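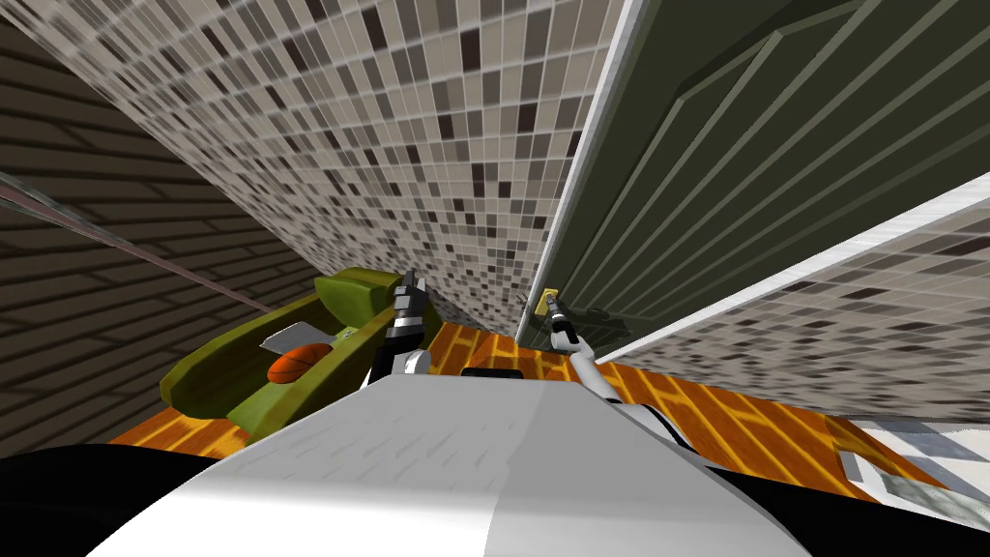

Section 4 covers the first month of running Planik with people on shift. By now your mobile unit has been commissioned, named by the night crew, and renamed by Human Resources. Everything in this section is rehearsed in the simulator before it is tried on the floor, and the rehearsal rooms are more colorful than any building Clerorwood owns: orange planks, mosaic walls, a basketball sitting in a green container. Pay attention to the right gripper and the yellow switch plate at the foot of the green door. Touching a switch plate is the task your people will hand over first, and the one they will have the most opinions about.

4.1 Before you start

You will need the shift roster, the site map, a supervisor login, and 40 minutes in which the supervisor is not also covering reception. Sites that have skipped the last item have generally repeated the whole section.

4.2 Setting up the handover list

1. Log in and open Tasks > Handover.
2. Ask each person on the shift to name the jobs they would give away. Enter these in their words. "The stupid door" is a valid task name and will be accepted by the system.
3. Ask the same people which jobs they would keep. Expect a longer list than you planned for.
4. Match each job on the first list to a rehearsed task. Unmatched jobs turn gray and stay with whoever has them now.
5. Press Confirm. The list prints at the supervisor's desk. Post it where people eat.

Note: The Nanivdale depot entered 184 jobs at step 2. Planik had rehearsals for 11 of them. This is a normal result, and the depot manager has since calmed down.

4.3 Rehearsing a task

1. Select the task and choose Rehearse.
2. Set the number of runs. The default is 200. Do not go below 100.
3. Vary the room. Use the Tilt, Clutter, and Surfaces sliders, and leave at least one loose object on the floor.
4. Have the person who does the job today watch several runs, including failures. They will see things the log does not record, such as the fact that a door on your site has to be lifted slightly before it opens.
5. Write down what they say in the Remarks field. It holds about a page. Use it.

CAUTION: A passed rehearsal does not release the task to the floor. Release requires a supervisor's key and a walk of the route on foot, in shoes, by an employee.

4.4 The first shared shift

1. Start the unit at the beginning of the shift, never in the middle.
2. Tell everyone which tasks it has today. Tell the cleaners too. They are routinely left out of this step and routinely the first to meet the unit in a corridor.
3. Keep one person on the old task, at full hours, for the whole shift.
4. At the end, log every time someone stepped in. The form calls these "assists." Staff at Havlíček call them something else, and the form has a character limit.

Note: Assists are working time. Enter them under the employee's hours, never under the unit's. The early release of Planik did the opposite, and for most of November the unit appeared to be earning overtime.

4.5 Changing job descriptions

Leave them alone for the first month. After that, open Roles > Review and compare the assist log with the handover list. Where a person now spends the shift freeing, fetching, or reasoning with the unit, that is a job, and it needs a line in the description and a pay code. Pay codes for Clerorwood sites are issued by Faizal Saragih, who will ask for the log before he answers anything else.

CAUTION: Do not use the Idle Time report for staffing decisions. It counts anyone standing near the unit as idle, including the person holding the door for it.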